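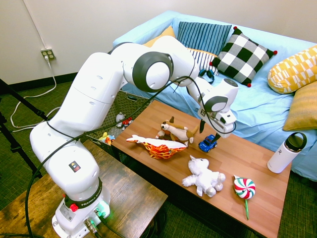 Floltance Tidy Arm Kit, with Brudel Room Software
Item 604
Listing updated 2025-11-01

We were asked to carry this kit in January and said we would look at it first. What follows is the maker's claims, our notes from the Kamine open day, and the terms we are willing to sell it on. Read the notes before you read the price.

What the maker says
Floltance describes the kit as "a household tidying arm for real rooms." It picks small items up off a table and puts them in a basket or bin. The Brudel software is supposed to learn a new object after you show it a few times. The brochure uses the word "effortless" on four different pages.

What you get
A Franka Emika arm on its base, with a two-finger gripper
Power and data cables
Brudel Room Software, one-year license
Printed setup guide
Phone help for the first 50 days

You do not get a table. The arm has to sit on something heavy and level, and the guide is vague about how heavy. Ask us before you order.

Notes from the open day
Kamine had the living room set up when we arrived: couch, coffee table, plush toys, a toy car, a water bottle. It is a friendly choice of room. It is also a choice of objects, and most of them are soft. A plush unicorn forgives a bad grip. We asked to see wine glasses, loose paper and a phone charger, and were told those were "on the roadmap."

The arm did pick up the toy car, on the second try. It took the plush fish on the first. The peppermint lollipop gave it trouble because of the stick, and the demo was paused while somebody typed. We wrote down 8 pauses in the session we watched. The staff called them resets. We would call them help.

Speed is the other thing. The table took long enough to clear that a few visitors wandered off for coffee and came back before the end. A ten-year-old would have beaten it, though I admit mine would have needed to be asked more than once.

To be fair, it never knocked anything over while we stood there, and the motion near the tabletop was slow and careful. The gripper backed off when it missed. Visitors who had come from the Ağca demo down the hall said this one was the calmer of the two. We did not see the Ağca machine and can't compare.

What we still don't know
How it copes with a table it hasn't seen before. Kamine would not let us move the furniture.
What happens to the software after the license year. We have asked twice.
Whether the cables can be routed out of reach of pets and toddlers. The guide has half a page on this and no drawings.

Who it might suit
Labs, classrooms and people who like tinkering and have a room to spare. If you want your living room picked up by dinner, buy a bigger basket.

Ordering
Special order only, no showroom stock. Quote item 604 and option code 542 if you want the longer data cable. Opened software can't be returned. The arm can, in its original crate, and you pay the freight.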